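Community Repair and Reuse Program, Moreira Street
Interim report to the Kerach Fund
29 Oct 2021
Prepared by Sharon Temba, program lead

Thank you for the second installment, which arrived a day after I wrote to ask where it was. Please disregard that letter. Please also disregard the follow-up.

This report covers the period since the spring report and follows the headings in your template, apart from "Synergies," which I have left out in the hope that it was optional.

Where we are

The grant pays for three things: the weekly repair sessions at the Moreira Street hall, the lending library of tools, and the evening classes. In the application we said we would have all three running by now. Two of them are running. The third is walking briskly.

The repair sessions reopened in June with the windows propped open and the tables pulled apart. People bring in a lamp, a toaster or a coat with a dead zipper, and sit with a fixer while the thing gets mended, or gets a decent explanation of why it can't be. We have logged 1228 items since the grant began. Mahfuz Nanayakkara keeps the log and is strict about what goes in it. A kettle that comes in twice for the same fault counts once, and he has been known to recognize a kettle.

The mix has changed since the spring. We used to see mostly small appliances. Now a big share of the work is sewing, and I put that down to Yaowalak Nuchit, who joined us in July and can put a new zipper in a winter coat in the time it takes me to find my glasses. Word got out. There is now a line for her table and no line at all for mine, where I fix umbrellas.

Bikes remain popular and remain a problem. They take up floor, they drip, and they come with owners who want to discuss gearing. We now take them by appointment only. A few people were cross about this, and one wrote to the local paper, which printed the letter under a photograph of a different hall.

The tool library

We had 84 tools on the shelves at the last stock check, up from the handful we started with. Most were donated. The best came from a retired cabinetmaker's family, who gave us a full set of clamps and then came back to borrow them. The worst came in a box left at the door overnight, and I'll say only that a hammer should have a head.

The most borrowed item is the carpet cleaner, followed by the long ladder and the tile cutter. The least borrowed is the post-hole digger, which I bought with your money and defended at some length in the application. I still believe in it. Two people have asked to see it.

Late returns are less of a headache than I expected. We charge no fines, on the theory that a person who owes four dollars on a drill will keep the drill. What we do instead is telephone. Bernd Buschmann makes the calls, in a voice of such deep sadness that people have driven across town in the rain with a sander on the passenger seat.

The booking system is Zekura, which we chose for its price. It does what we need, so long as we need it to be in the right time zone. For most of August it thought every loan was due at three in the morning and sent reminders to match. Bernd has fixed the setting and apologized to everyone by phone, again in the voice.
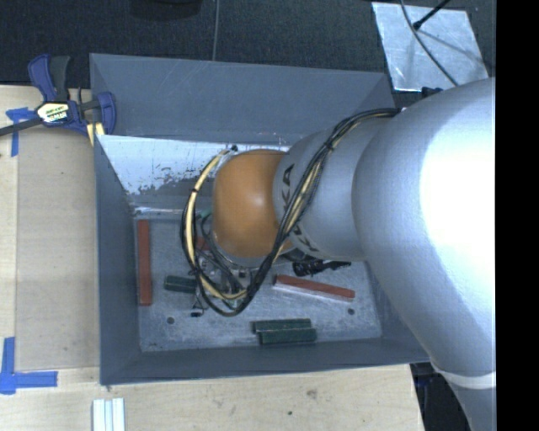 Space on the shelves will be the next thing to give us trouble. The back room has one good wall, and we have filled it. Bernd has drawn up a plan for a second row on casters that would fold flat against the first, and I've asked him to price it. His first figure included a skylight. His second is more modest and is in the budget notes further down.

Evening classes

These are the walking part. We promised a full course of basic home repair classes for adults: how to change a washer, patch drywall, read a fuse box, hang a shelf so that it stays hung. We have so far run the short version twice. Thilini Selvanayagam teaches it, and she is very good. She used to teach middle school science and treats everyone as though they might set something on fire, which in week three is fair.

We capped each class at 15 people so they could sit apart. Both were full before I had finished putting up the posters. The people who came ranged from a couple who had just bought their first house to a man who had owned his for thirty years and had never once looked behind the washing machine. He reported back in the last week that he wished he still hadn't.

What we heard in the feedback forms was mostly kind and partly useful. People wanted more time with their hands on things and less on the slides. Thilini agreed and threw out the slides. They also wanted better chairs. I have sat in the chairs and have no defense to offer.

The long course was meant to start in September. It didn't, for three reasons. The hall's heating was being replaced and the work ran over. The supplier for our practice boards (the framed bits of wall people drill into) went quiet for six weeks and then sent us somebody else's fence panels. And I was slow to advertise for a second teacher, because I kept hoping Thilini could be in two places. She has asked me to stop hoping this.

The new start date is the first week of December. The heating works. The right boards have come, and the fence panels have gone back, except one, which the driver wouldn't take and which is now holding up the coat hooks.

Money

The full sheet is attached to the email this came with. In short, we are under on teaching, because the long course hasn't begun, and over on supplies, because everything with a screw in it costs more than it did when I wrote the application. Thread has gone up as well. I had no idea I would ever have feelings about the price of thread.

We would like your permission to move part of the unspent teaching money into supplies and shelving. The amount is marked on the sheet. It leaves enough to pay for the long course in full, including a second teacher, and it covers Bernd's shelves without the skylight.

We also had a small donation from Skudico, the hardware store on the corner, in the form of store credit and a great many free pencils. The credit went on sandpaper and fuses. The pencils will outlive us all.

Things that went badly

Your template asks for this section and says to be candid.

We lost the key to the paint cupboard, had the lock drilled, and found the key in the drill case.

The sign-up sheet for the July sessions was kept on paper and then left out in the yard during a storm. We had to run one session by asking people what order they thought they had arrived in. It went better than it had any right to, but we have gone back to the laptop.

More seriously, we are not reaching the apartment blocks on the east side, and we said we would. The bus doesn't run on session afternoons, and carrying a microwave a mile uphill is a lot to ask of anyone for the pleasure of my company. We tried a pop-up table in the lobby of one block in August. It was busy all afternoon, and the building manager would have us back. What we lack is a van. Mahfuz has been using his own car, with the back seats down and a vacuum cleaner belted in at the front, and I don't want to build the plan on his goodwill or his suspension. I would like to talk to you about van hire in the new year.

What happens next

The long course starts in December with Thilini and, if the references hold up, a second teacher. We have interviewed two people and liked both of them. One has taught plumbing before. The other has strong views on grout.

We'll go back to the east side lobby once before the holidays, probably for lamps and clothes only – nothing heavier than Mahfuz can lift without making a noise.

The tool library will close for a week over New Year so we can check every cord and plug, relabel the shelves, and find out what is in the green crate.

I'd also like to invite someone from the Fund to visit a session. Your last visitor came when the hall was shut for the heating work, and saw mainly a boiler. Bring something broken. If it's an umbrella, you won't have to wait.

The sheet has my phone number on it for any questions. Please don't use the number on the website, which still goes to the pizza place.

Sharon Temba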